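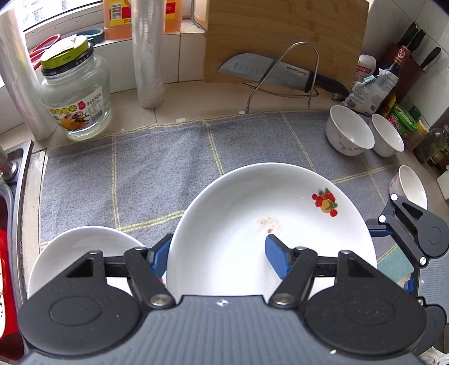 Kelmendi to open its Jistport kitchen workshop to visitors in March

JISTPORT – Kelmendi will hold an open day at its Jistport workshop in March, with demonstrations of the hand-held grippers the company uses to record everyday kitchen work. Doors open at 10 a.m. and admission is free.

Visitors will see operators handle ordinary dishes on a kitchen counter. Each operator holds a gripper with two finger pads and uses it to grasp and move plates and bowls. The recordings are used to train robot arms for household tasks.

The tools are operated by hand, and two can be in use at the same table. Dishes are a large part of the program. Plates and bowls differ in weight, rim and curve, and a grip that suits one may slip on another.

Kelmendi began the kitchen program at its Ulholm office and moved it to Jistport last year. The company has collected almost 3,000 recordings there, of which 700 involve plates or bowls.

"People ask us how a robot learns to pick up a plate," the company said in a statement. "We would like them to come in and try it with the gripper themselves."
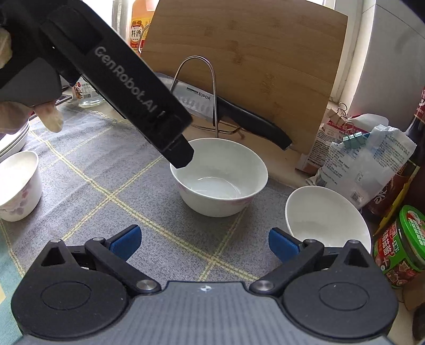 Visiting the workshop

Demonstrations run every half hour until 4 p.m. After each one, visitors may try a gripper at a practice table. Children are welcome with an adult.

The workshop is a short walk from the Endovwood bus stop. Parking on the site is limited. School groups should write to the Jistport office ahead of time so that a separate session can be arranged.

A second open day is planned for the fall at Ulholm.

Contact: Kelmendi Press Office, Jistport | © Kelmendi. All rights reserved. | Back to top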